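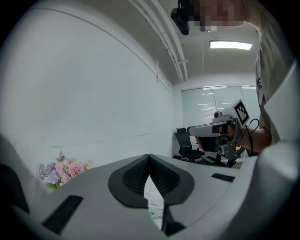
Two grippers out for a session, one up close and one in someone's hand.

If you've followed the Flutulik build so far, you have a printed body, a trigger that more or less returns on its own, and a camera mount. This part covers finger pads, the marker and the first test recording. Set aside an evening for it (I took two, but I reprinted things I didn't need to reprint).

Start with the pads. I print mine in soft filament with the ribs running across the finger, at 22 percent infill. Go denser and they skate off anything smooth, which I learned by dropping a mug. Clean the seats with alcohol, glue one pad, let it cure, and only then do the other. Close the jaw slowly and watch the tips – they should touch before the bases do. If the bases meet first, sand the back of the pad a little and try again.

Next, the marker. Print it at full scale on matte paper, with a decent white border, and stick it down flat! My first one had a bubble in the corner and the tracking jumped every time I turned my wrist. Weidong Lu, who has the bench opposite mine, cuts his on a Gomeck plotter and they're gorgeous, but scissors are fine.

Now the cable. Leave enough slack that you can bend your wrist all the way down and nothing pulls at the plug. I left too little and killed a connector in February. Tie it to the body once, near the back, and leave the rest free.

For the test, pick something small and light and put it where you can reach it from a comfortable stance. Open the jaw, come in from above, squeeze, lift, hold for a second, put it back. Do that 9 times and stop the recording. Then open the file in Zhuravel and scrub through it. You want the pad tips visible the whole way and no long gaps in the tracking line. My first decent file had 614 good frames out of 1,000, and the bad stretches were all me swinging too fast between lifts.

If yours is worse than that, slow down before you touch any settings. If it's still bad, check your lights, then the focus, then the marker again. Next part is calibration, and you'll want a flat table for it.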